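Drornow busca responsable de compras y planificación de equipos

Publicado el 8 de mayo de 2020
Área: Laboratorio de manipulación
Jornada: completa
Contrato: 22 meses
Referencia: 562

Drornow abre una plaza para llevar el presupuesto y la compra de equipos de su laboratorio de manipulación robótica. El puesto depende de Eilidh Moffat, directora de operaciones, y trabaja a diario con el equipo técnico.

El laboratorio se dedica a tareas de clasificación y colocación de objetos de uso corriente. Hasta ahora las compras las repartían los propios ingenieros entre sus proyectos. En abril se aprobó un plan de inversión único para Skarkby y Bamia, los dos proyectos en marcha, y hace falta una persona que lo gestione de principio a fin.

El plan cubre brazos, manos de varios dedos, cámaras, mesas de trabajo, repuestos y material fungible. Esto último se subestima con frecuencia: cestas, etiquetas, artículos de oficina y fruta también tienen su línea de gasto, y hay que reponerlos según el calendario de sesiones.

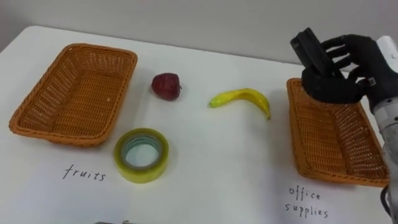

Tarea de clasificación en mesa, con una cesta para fruta y otra para material de oficina.

Funciones

Preparar el presupuesto anual de equipos y revisarlo cada trimestre con la dirección.
Pedir y comparar ofertas. Toda compra de equipo principal requiere tres ofertas por escrito.
Calcular el coste completo de cada puesto: adquisición, transporte, instalación, mantenimiento, repuestos y formación.
Negociar plazos de entrega, garantías y condiciones de reparación.
Mantener el inventario de manos, pinzas, cables y sensores, con aviso de existencias mínimas.
Coordinar con los ingenieros las fechas de parada para sustituir o ampliar equipos.
Decidir, junto con el responsable técnico, entre compra, alquiler o arrendamiento financiero.

Requisitos

Experiencia de al menos cuatro años en compras técnicas, preferentemente en automatización, maquinaria o instrumentación.
Manejo avanzado de hojas de cálculo y de algún programa de gestión de compras.
Capacidad para leer una ficha técnica y detectar lo que falta en una oferta (controlador, licencias, soporte de montaje, cableado).
Español e inglés fluidos. Buena parte de los proveedores solo atiende en inglés.
Conocimiento de trámites de importación y despacho de aduanas.

Se valorará haber trabajado en un laboratorio o centro de investigación y conocer la normativa de seguridad para robots colaborativos. No se exige saber programar.

Condiciones

Incorporación inmediata o a convenir.
Horario flexible de entrada. Dos días de teletrabajo a la semana, salvo durante la recepción e instalación de equipos.
Salario según experiencia, en catorce pagas. La banda se comunica en la primera entrevista.
Viajes ocasionales a proveedores y ferias, con gastos a cargo de la empresa.

Proceso de selección

Primera entrevista por videollamada con Mhairi McIver, de Recursos Humanos. Las personas preseleccionadas recibirán un caso práctico: tres ofertas para un mismo puesto de manipulación, con plazos y garantías distintos, y un presupuesto cerrado. Habrá 10 días para devolverlo con una recomendación de dos páginas como máximo. La última entrevista será con Eilidh Moffat y una persona del equipo técnico.

Las candidaturas se envían por el formulario de empleo de la web, indicando la referencia. Se debe adjuntar currículum en PDF y una carta breve que describa una compra de equipo gestionada por la persona candidata, con importe aproximado y plazo de entrega real. No se admiten candidaturas por teléfono. Se responderá a todas las recibidas.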